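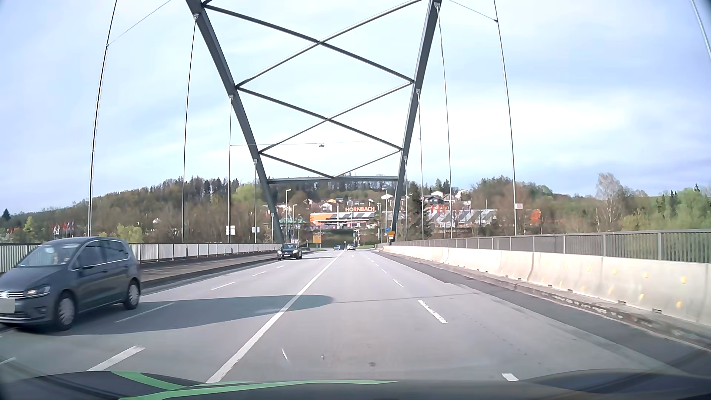
The steel arch bridge on the road to Drolstead, under thin white cloud.

Jormont Hearing at Home
Progress report to the Rustad Fund
April 3, 2026
Prepared by Tamara Onu, project lead

Dear friends at the Fund,

Thank you once again for your patience over the date of this report, and for the very kind note that came with the second payment. I have tried to follow the headings on your form, though I'm afraid I have wandered off them in places, as those of you who read the last one will be expecting.

What we have been doing

Since October we have made 172 home visits to people in Brirkstead, Drolstead and the villages in between who wear hearing aids and find it hard to get to the clinic. Most visits are for the small jobs that make all the difference: changing the tubing, cleaning out a mould, putting in fresh batteries, checking that the left one is in the left ear. A fair number of people on our list had stopped wearing their aids altogether before we met them. The aids were in a drawer, or in a dressing gown pocket, or in one case in the biscuit tin, and the family had simply got used to shouting.

We said in our application that a visit would take half an hour. I would like to own up now that this was wishful thinking. The tubing takes a few minutes. But when somebody has been cut off from conversation for a year or more, and then can suddenly hear you properly across their own kitchen table, they quite naturally want to talk, and we have found we get a much better picture of how they are managing if we stay and have the cup of tea. We now allow an hour, and we have planned the spring rota on that footing.
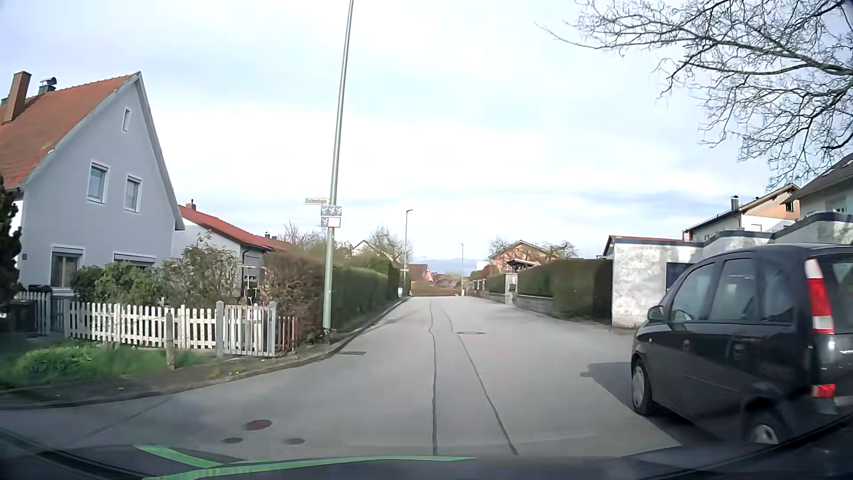
The other thing we underestimated was how much teaching there would be. Daughters, sons, neighbours and paid carers all want to be shown how to do things, and they are often nervous of breaking something expensive. Veronica Tudose, who joined us as visiting technician in the autumn, has drawn up a single sheet in large print with her own pencil drawings, showing how to tell a blocked tube from a flat battery and how to get a mould back in without pinching. It has been a great success. The district nurses have asked for copies, and we were happy to hand them over. I enclose one with the paper version of this report.

Staff and training

Veronica finished her probation in good order and is now working on her own. She has also taken on the ordering of supplies, a job that I did badly and am delighted to be rid of. We trained 24 care home staff over the winter in two groups, one at Brirkstead and one at Drolstead, each for a morning. The Drolstead group was the livelier of the two and ran well over time, mostly on the subject of whistling, and what to do when a resident's aid whistles all through dinner and they are the only person in the room who can't hear it. (Usually the mould isn't seated properly. Sometimes it has been outgrown, and then we take a fresh impression and send it off.)

We had hoped to run a third session for the home help agencies, but their rotas are so tight that there was no morning on which enough people could be let off together. We are going to try it as a run of short evening sessions with sandwiches. If you have other projects that have managed to train agency staff, I would dearly like to be put in touch with them. 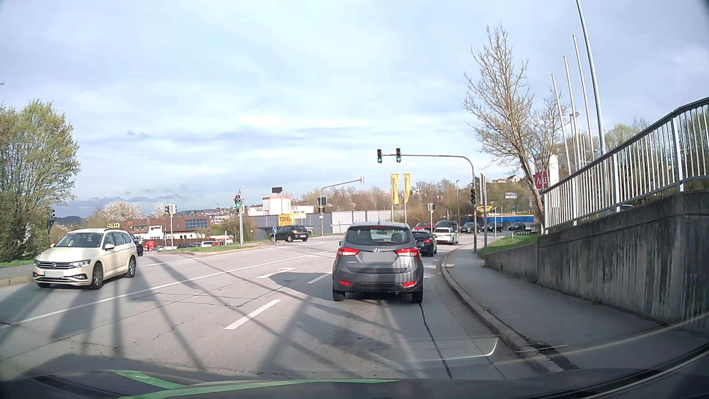 What people have told us

We ask everyone a few plain questions at the first visit and again at the third. Of those who have reached their third visit, most say they now wear their aids every day, and the ones who don't are generally wearing them for visitors and for the telephone. One gentleman in Drolstead told us he had gone back to his card evenings after a long gap and was losing at them as heavily as ever. A lady in Brirkstead said that what she had missed was the blackbird, and that she had thought it had gone. I wrote that one down in the car so as to get it right.

Not everything has been so cheerful. Some people's hearing has changed a good deal since their aids were fitted, and there is little we can do at the kitchen table except refer them back for a new test. The wait for that is long. It stands at 24 weeks at present, and we find it hard to be the ones who explain this. We have begun lending simple amplifiers to tide people over – the sort with a small box and a pair of headphones – and although they aren't elegant they do let somebody follow the news or talk to a grandchild. We would like to buy more, and I have put a line for them in the budget for the coming half year.

Money

The figures are on the separate sheet. In short, we are a little under on salaries, as Veronica started later than planned, and a little over on consumables and travel. The travel is partly the longer visits and partly that our list has spread further out than we pictured when we drew the map. We would like to ask your permission to move the underspend across. No extra money is being asked for.

Looking ahead

Between now and the autumn we mean to get the evening sessions going, to build up the stock of amplifiers, and to open a drop-in table at Brirkstead library on market mornings, for those who can get out but would sooner not face the clinic. The librarian has offered us the corner by the large print books, and has promised to keep the radiator on for us.

You would be very welcome to come out with either of the 2 of us for a day of visits, if somebody from the Fund can spare the time. Do wear something you don't mind getting cat hair on.

With warm thanks from us both,
Tamara Onu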